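Workshop notebook, Ramside bench, February
Brick sorting and the small model, morning session

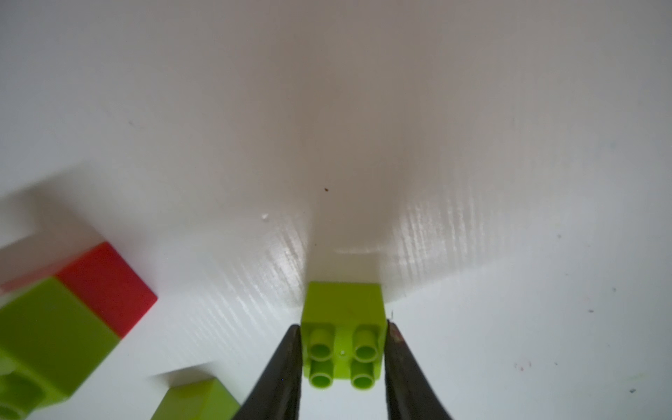

Where things are up to

Started at 8.30. The white table is in use for the building bricks until the end of the month, so please keep paint and glue off it. The lime-green 2x2s are the ones I'm working through first. They have hollow studs, open in the centre, and the Otuneck plan calls for that kind on the corners of the footbridge.

The tub from the Skirville clear-out is marked 3455 pieces on the lid. I haven't checked that and don't plan to. What matters is having enough 2x2s in green and red to finish the two piers. The pale bricks can wait.

Cleaning

Specks of white grit are turning up on the bricks, mostly down between the studs where a cloth won't reach. A dry paintbrush gets them out. I tried the soft one from the drawer first and it was too floppy, so I cut the bristles down on an old one and that does the job. Brush away from the finished pile.

Soaking went badly last time. Water sat inside the tubes for two days and left a chalky ring when it dried. Dry brushing only for now, and a wipe with a damp rag on the flat sides.

Fit

Some of the older bricks grip poorly. My test is to press one onto a base brick, turn the pair upside down and give it a light tap. If it drops it goes in the loose tray. Loose ones are fine as filler in the middle of a pier but not at the corners or under the deck.

The Petersen baseplate has a slight bow in it, higher at the left end. I put 6 kg of weights on it at 9.15 and will leave them overnight. If it's still bowed in the morning I'll build the piers on the spare grey plate and move them across.

Colour

The greens are close but not all the same. Under the tube light you can't tell them apart, but near the window a few look more yellow. I've put the yellower ones in the ice cream container. They can go on the bank side of the model, where the colour won't matter.

Red bricks go in the shallow tray. Don't stack them on the greens for storage, I spent half the morning pulling pairs apart and my thumbnails are sore. The flat separator is on the hook beside the vice.

To do

Finish brushing the green 2x2s.
Check the baseplate.
Build the first pier to 399 mm and measure it before starting the second. The plan has the height in inches on page 2 and I don't trust the conversion.
Find the lid for the loose tray.

Stopped at 11.50. Brush is in the jar by the sink.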